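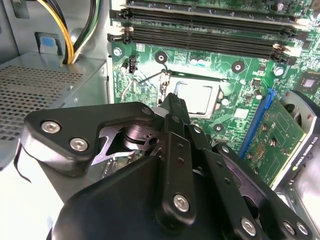 Did the arm stop when you told it to? One of the second-years asked us that at our first open afternoon, and at that point the true answer was no, not always. The question changed our whole project, so it seems fair to start the report with it.

Trosta: what we learned from a bad stop
Student project report, Urkville Technical College
Jul 3, 2019

Trosta is our attempt at getting a robot arm to help take old desktop computers apart so that the useful bits can be used again. Memory, graphics cards and processors are the parts we care about most. We ran 234 trials over the term, and we loved nearly every minute of it, even the fault that ate most of our time!

What went wrong

In trial 40 the gripper was meant to close on the edge of a graphics card, feel the resistance and hold. It closed, carried on closing, and the arm began its lift while the card was still latched in its slot. We pressed pause on the control screen. The arm kept lifting for another 2 seconds – a very long time when you are watching a motherboard bend. The card came out with a crack and the slot was ruined. No one was hurt, but one of us had been reaching for a loose cable just before the lift started, and that shook us.

Finding the cause

We first blamed the grip force setting, which was wrong (we had copied it from our foam block tests). Putting that right made the grip gentler but did nothing for the late stop. So we logged every message between the screen and the arm controller, and there it was. Our pause button sent its message to the back of the same queue as the movement commands. If several small moves were already waiting, the arm politely finished them all first. With short queues you would never notice, and that is why we hadn't. During a lift the queue held as many as 11 moves.

We were thrilled to find it, and a bit embarrassed as well. The pause button had never been a safety stop and we had been treating it like one.

What we changed

The pause message now skips the queue and clears whatever is waiting. The red emergency stop is wired straight into the arm's safety input and sits on the bench edge where either hand can reach it. Hands stay out of the case unless the arm is powered down. We also added a check before each lift: the gripper pulls very lightly, and if the part doesn't give, the arm lets go and asks for help.

We repeated the queue test with the longest list of moves we could build, and the arm stopped on the first press every time.

Still to do

The light pull test gets confused by stiff memory clips, so it gives up on parts that are free. We would like to try softer finger pads as well – the spare set from Lavora arrived too late for this report. The message logs and our test sheets are in the Yakubu lab folder under "stops".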